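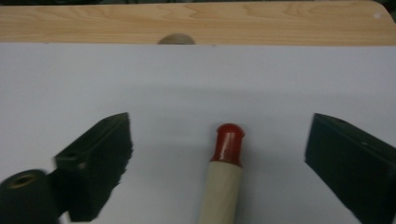

Pale wood with a wavy orange-brown grain.

Kuster Broadfork, five tines
Item 2346
In stock, ships from Hostport
$238 plus freight

I sold broadforks for years before I liked one enough to put it in my own garden, and this is the one. If you've never used a broadfork, picture a wide garden fork with two long handles, one for each hand, and a bar across the bottom that you step on. You stand on the bar, let your weight push the tines down, then lean back on the handles. The soil lifts and cracks open and you step off, move back a few inches and do it again. No digging, no flipping, no gas, and your worms stay pretty much where they were.

My own beds are heavy clay over something I can only describe as brick. The first spring I had the Kuster I could get the tines in maybe halfway and I thought I'd made a mistake (I'd already told everybody how great it was going to be, of course). By the next fall they were going in all the way on three of the four beds. The fourth is next to the driveway and I've made my peace with it.

What you get

The head comes welded in one piece: crossbar, tines and the two sockets for the handles. The handles are ash and they ship separately in the same box, with two bolts, two lock nuts and a square of sandpaper. You'll need a wrench. Put together, it stands 63 inches tall, so for most people the grips end up somewhere between the chest and the chin. If you're under five feet or so, write me before you order and I'll cut the handles down for free – I do it all the time and it only adds a day.

Tines: five, steel, slightly curved, 12 inches long
Width across the bar: 22 inches
Height with handles: 63 inches
Weight: 17 pounds
Finish: green powder coat on the steel, linseed oil on the ash
Replacement handles: $38 each

People ask about the curve. Straight tines go in easier, and if you're on sand you may like them better. The curved ones rock when you pull back, and in clay that rocking does a lot of the work for you. I can pull this one all morning. The straight one I had before, I'd be looking for a reason to go inside by the second bed!

How I use it

Wait until the soil is damp but not sticky. I grab a handful and squeeze it. If it makes a ball that crumbles when I poke it, I go ahead. If it makes a ball I could throw at somebody, I leave it alone for a few days. Forking wet clay makes big shiny chunks that dry into rocks, and you'll be cussing at them in July.

Start at one end of the bed and work backward so you never step on what you just loosened. Put both feet on the bar, one at a time, and rock a little from side to side. Don't jump on it. Pull the handles back just until you see the ground lift, then stop. You don't need to bring them all the way down to your knees, and if you do that in hard ground you're going to bend something, possibly yourself. Move back six inches or so and repeat.

I timed myself once on a bed four feet wide and 30 feet long and it took about 38 minutes, with a stop to talk to the neighbor. I spread compost first and let it fall down in the cracks as I go. Then I rake the top and plant.

For lawns it's a lot of tool, but it does work on bare compacted patches where you're planning to reseed. Go easy on the lift and tamp it back down with your foot. Keep it away from sprinkler lines, buried cable and those shallow little low-voltage wires for path lights. Ask me how I know about the path lights.

What it won't do

It won't break new sod. You can get it in, sure, but the roots hold everything together and you'll wear yourself out. Smother the grass first with cardboard or a tarp for a season. It also isn't a pry bar, so please don't go after tree roots or buried rocks with it. When you hit a rock, pull the fork out, shift over a bit and try again.

And it won't fit in a raised bed narrower than the bar. For those I carry the Stulent, a three-tine fork that's only 13 inches wide. It's lighter, the handles are shorter, and it costs $101. I use mine in the greenhouse and between the blueberries. If your whole garden is raised beds, skip the Kuster and get that one.

Taking care of it

Knock the dirt off, wipe it dry, hang it up. I rub linseed oil on the handles in December when there's nothing else going on, and once more in the spring if they feel rough. The paint on the tips will be gone after a few beds and there's no point fixing it. Check the bolts after your first day, as new ash shrinks a little and they can work loose. Half a turn usually does it.

Shipping and returns

The box is long and awkward, so it goes by ground freight only. I can't send it to a PO box. Orders that come in before noon normally leave the same day, unless it's March, when everyone in the country wants one at the same time. Oğuzhan Güler does the packing and he's very good about padding the tips, but if yours shows up poking out of the cardboard, take a picture before you unwrap it and send it to me.

You have 60 days to try it. Use it, get it dirty, see if you like it. If you don't, rinse it off and send it back and I'll refund the fork, though not the freight. The steel head is covered against bent or broken tines for as long as you own it, in garden soil. Handles are covered for one year.

Goes with this

Stulent three-tine fork, $101
Nama bed rake, 30-inch head, $74
Ash replacement handle, $38
Raw linseed oil, one pint, $14

Local pickup in Hostport is free. Choose it at checkout and ring the bell at the side door, any time between 9 and 4.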